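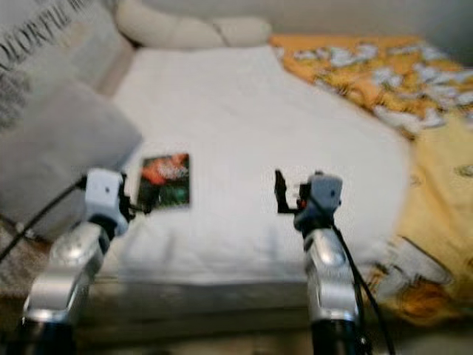 The Card on the Bed

Marites Ignacio had promised Lernley a decision by four o'clock, and it was already twenty past three.

"Again," she said.

Tolentino moved the left arm down to the white sheet. The small black gripper came close to the card, very slowly, like a person who tries not to wake a child. On the hard table in Bivbridge these grippers had lifted the same card 687 times out of 1000. A bed was another matter. The sheet went down under the card, and the fingers had nothing firm to push against.

"The Kelus fingers are softer," Tolentino said. "We should have started with them."

"They are softer and they cost 200 more for each pair. Lernley will ask me why."

He didn't answer. He closed the gripper. The card turned a little on the sheet and stayed where it was. Marites wrote a small cross in her notebook, under 16 other crosses.

She thought of her mother, who used to leave photographs on the bed when she was looking for one special photograph, and later picked them up by pressing one corner with her thumb, so the other side came up.

"Can the right arm press on the corner?" she asked.

"It is not in the test plan."

"I know. I wrote the plan."

Tolentino looked at her, then at the clock. He took the second controller from the chair and gave it to her.

"Then you do the right one," he said.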